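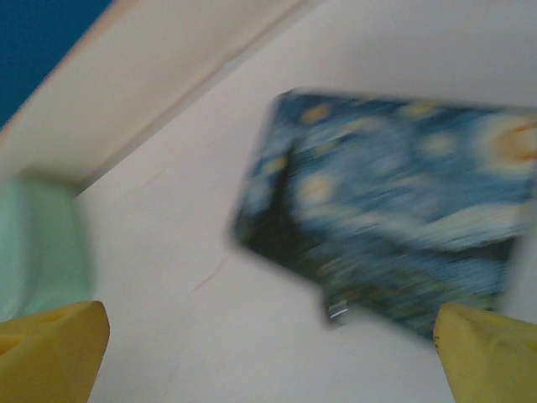

Printed "Starry Night" item and yellow gripper fingers, wrist view.

Good Practice at the Bench: Gallery

The following pictures accompany the Terkside code of practice for tabletop manipulation, revised in March under the direction of Leonie Haberkorn. The code applies to all staff and visiting researchers who record or supervise work with robot arms. Section numbers are given so that readers may consult the full text.

Section 2, Objects. Everyday articles are preferred to purpose-made blocks. Each article must be entered in the object register before its first use, with its weight and its closure — zipper, screw cap, lid or none. Containers holding liquid require the approval of the bench supervisor.
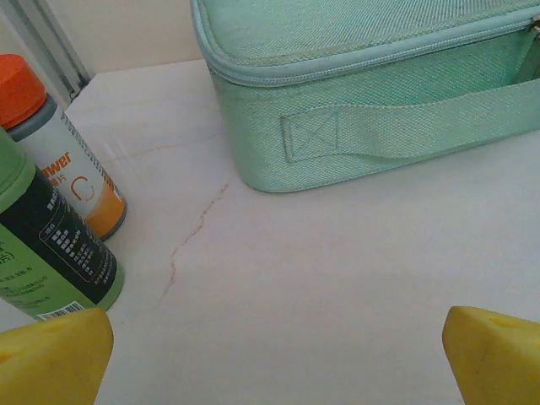 Fabric goods call for particular care. Straps and zipper pulls can catch on a finger during withdrawal, and operators are asked to open the gripper fully before backing away. Labels should be left on bottles unless the recording plan states otherwise. Marks in the table surface are to be noted in the bench log, so that reviewers do not mistake them for objects.

Section 5, Shared workspace. Where two arms share one table, the operator must confirm the limits of both before motion is enabled. Hands remain outside the enclosure until both arms have been stopped.
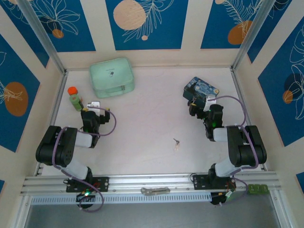 Cables are to be given enough slack for the full reach of the arm and checked at the start of every shift. Exposed boards and connectors must not be touched while power is on. Small items such as keys are subject to the same register as larger ones.

Requests for changes to the code may be addressed to Gaetano Zuccaro. The register, which now holds 1,558 entries, is maintained by Pierina Cirillo and is open to all bench users.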